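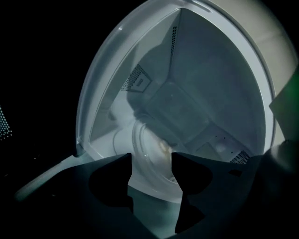
Looking into a white appliance between the fingers of a hand-held gripper.

Features > Technology > Work and Home

28/04/2022
By Staff Reporter

Digby Katene gets asked the same thing at every family dinner: when can he send one round to do the dishes?

"I tell them not this year," he says. "Then I tell them not next year either, and they lose interest."

Katene runs the household tasks project at Tawhiri, a small firm that teaches machines to do chores. Before that he spent years on packing lines at Prenetti, where the arms were bolted down and every box was the same size. He says the change of subject was harder than he expected.

"On a line you can fix the world to suit the machine. You put a guide rail in. In a kitchen the mug is wherever somebody left it."

Most of his working day now goes on people doing ordinary jobs with a gripper in each hand, so that the movements can be recorded and learned from. Opening and shutting appliances takes up a lot of it. 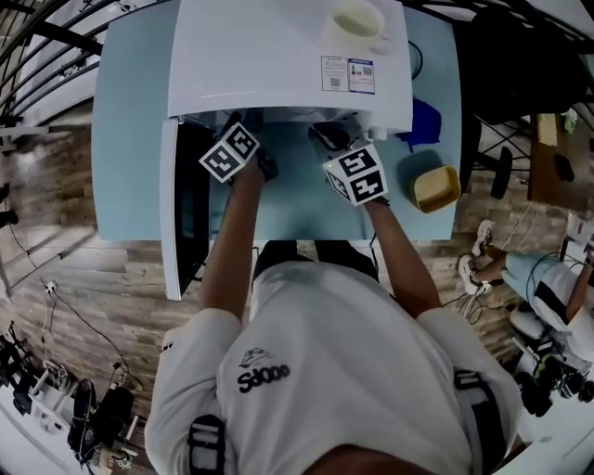

"A door is a good test," Katene says. "It swings, so your hand has to travel in a curve. If you pull straight back you drag the whole appliance across the table. A child learns that without being told. We had to record 641 door openings before the software stopped yanking."

Does it manage on its own now? Up to a point. In the last round of trials at Tawhiri the machine was given 68 attempts at a full job: open the door, put a cup inside, close the door. It finished 2 of them with no help from a person.

"People laugh at that figure. I was pleased with it. In October it was none."

The failures were mostly dull ones. The cup tipped, or the fingers closed a little early, or the arm stopped and waited. 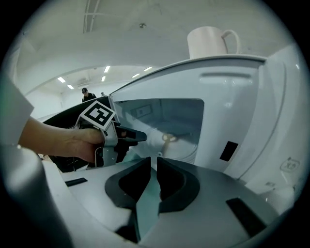
Glass gives trouble as well. "You and I look through a window in a door and know there's a window. A camera may see the inside and decide there's nothing in the way. Then you get a knock."

He is more hopeful about shops and stockrooms. Clollell, which supplies small grocers, has asked Tawhiri to look at shelf filling, and Katene thinks tins and cartons could be done within a few years if the shelves are kept deep and plain. Soft things will take longer. He has seen the Jellport folding machine do a towel and says it was slow but tidy. A fitted sheet is another matter.

"I can't do a fitted sheet."

What about cost? He won't give a price for a home machine and doubts anyone who does. The hands wear out, he says, and the pads on the fingers need changing more often than buyers would put up with.

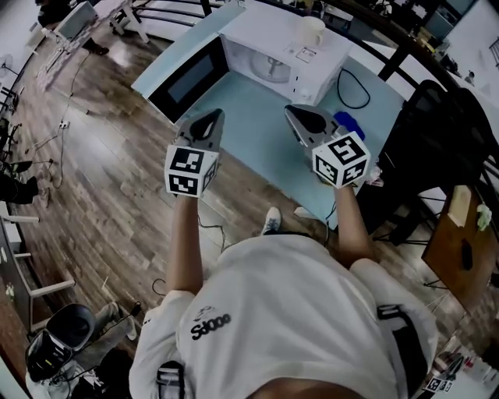
Katene's own view is that the first useful ones will do a single job in a single room, with somebody at the end of a phone line to take over when they get stuck. Loading, wiping down, carrying things from one side to the other. He has 614 recordings still to check before the next trials start.

At home he washes up by hand. The dishwasher has been broken since before Christmas and he hasn't rung anyone.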